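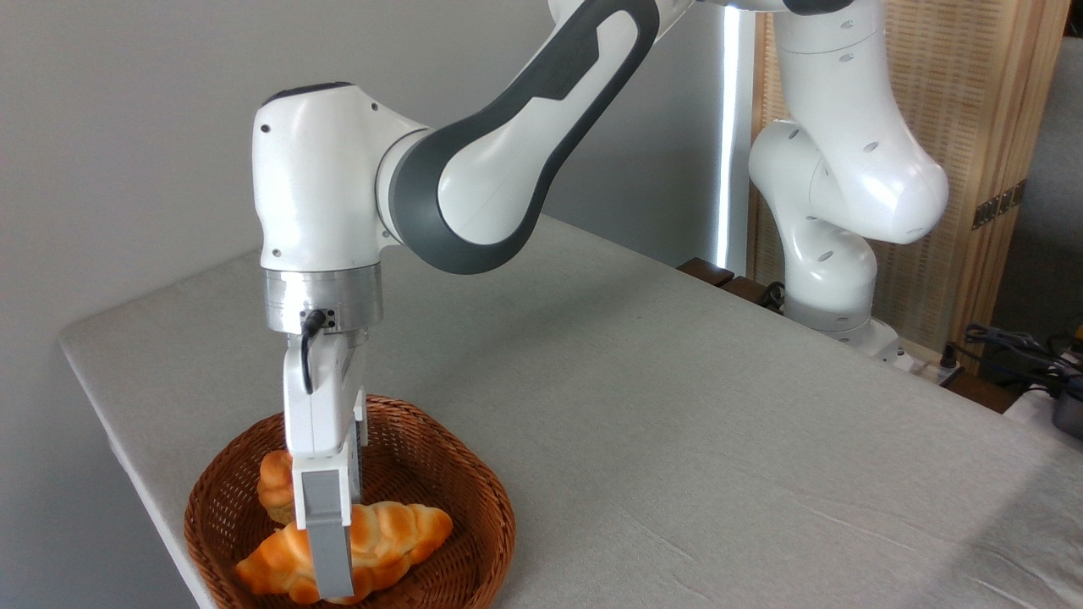 Wekari Student Manipulation Project
Progress report to the Stullico Education Fund
Reporting period: August to date
Submitted 19 Dec 2018 by Yuto Kawaguchi, faculty advisor

1. Status

The project is on schedule for three of its four work items and behind on the fourth. The two-arm cell is installed and in daily use by the student team. The pick-from-basket task, which is the required task for the spring round of the Arai Student Challenge, runs end to end under teleoperation and in part under autonomous control. The bimanual handover task has not been started on hardware. Spending is below plan, and we ask in section 7 to move part of the balance.

2. Background to the reporting period

The grant covers equipment and supervised lab hours for a team drawn from the second-year controls course and the evening robotics club. At the August kickoff, 29 students signed up. They were divided into a hardware group, a data group, and a learning group, with membership rotating at midterm. Rotation cost us two weeks of output in October. It also meant that most of the team can now start the cell, run a session, and shut it down without an instructor at the bench, and we intend to keep the practice.

3. Hardware and workspace

Both arms are mounted on the same table and share one emergency stop circuit. The arm used for single-arm tasks carries a parallel gripper with flat plate fingers. The second arm stays parked at the far side during those tasks, and its parked pose is checked by the startup script before the first arm is enabled.

Changes made in this period:

Finger plates. The first set had square lower corners, which tore the surface of soft items. The hardware group redrew the part with a rounded lower edge. Two sets were made in the school shop and one is kept as a spare.

Table covering. The bare tabletop gave strong reflections under the ceiling lights and the depth readings near the basket were unreliable. A matte light gray cloth was fitted. Depth dropouts fell enough that the filtering step written in September was removed from the code. The cloth does wrinkle as the session goes on, and smoothing it is now on the start-of-session checklist.

Cable routing. The gripper lead on the working arm was shortened after it caught on a basket rim twice. The fixed cabling at the back of the cell still needs to be put into trunking. This item is open and is assigned to the hardware group for January.

4. Task definition

The Challenge rules call for bakery items to be taken from a woven basket and placed on a marked area of the table. Items may touch one another and may lean on the basket wall. The team practices with croissants and smaller rolls. A trial counts as a success if the item is placed upright or flat within the marked area, the basket has not moved by more than the width of its rim, and no visible crushing has occurred.

The crushing criterion has been the hardest to apply evenly. In September two students scoring the same trials disagreed often. The data group wrote a one-page scoring guide with reference photographs, and disagreements are now settled by a third scorer.

5. Data and results

The data group recorded 1,273 teleoperated demonstrations. After review, 1,237 were kept. The rest were dropped for missing gripper signals or for an operator restart partway through the motion. Of the kept set, 900 were used for training the current policy and the remainder were held back for validation and for a second training run planned in the new year.

Demonstrations were recorded with the Grureo logging package, which the students modified to write gripper width and arm pose to the same clock. The earlier arrangement used two clocks and the drift between them made the first week of recordings unusable. Those recordings are not included in the totals given here.

Findings so far:

Single items lying flat in the center of the basket are picked reliably by the policy. Performance falls off when a second item sits behind the first, mainly on the approach. The finger comes down too close to the front item and presses on it before closing. Operators avoid this by tilting the wrist slightly, and the policy has picked up the tilt only in some basket positions.

Baskets placed near the corner of the table are harder than baskets in the middle. The training data has fewer corner placements, and the arm is also closer to its joint limits there. The learning group will separate these two causes by collecting a small balanced set before retraining.

Grip force is at present a fixed value chosen by hand. It suits the rolls and is slightly high for the croissants. A force setting per item class is the simplest fix — the team would prefer to learn it, and has been told to implement the simple version first.

6. Delays and risks

The handover task is seven weeks behind. The second arm was delivered on time, but its controller firmware did not match that of the first arm and the two could not be run from one program. The firmware was aligned in late November. Calibration between the two arm bases has been done once and needs to be repeated with a better target.

Bench time is the other limit. The cell is booked for all available supervised hours, and demonstration recording competes with policy testing. We have moved testing to the evening club sessions. If one more supervisor cannot be found for spring, we will reduce the planned number of handover demonstrations.

7. Budget

Equipment purchases are complete. The consumables line is underspent, as practice items are reused within a session. We request approval to move the unspent consumables amount to supervision hours for the period up to the spring round. No increase in the total award is requested. A line-by-line statement has been sent separately to the fund's accounts office.

8. Work planned for the next period

January: trunking for the rear cables, repeat of the base-to-base calibration, corner placement data set.

February: retraining with the held-back demonstrations added and a fresh validation set recorded, force setting per item class, first handover trials at reduced speed.

March: full practice runs under Challenge timing with students from all three groups operating. Team selection for the spring round follows the last of these runs, and the list of names will be sent to the fund with the next report.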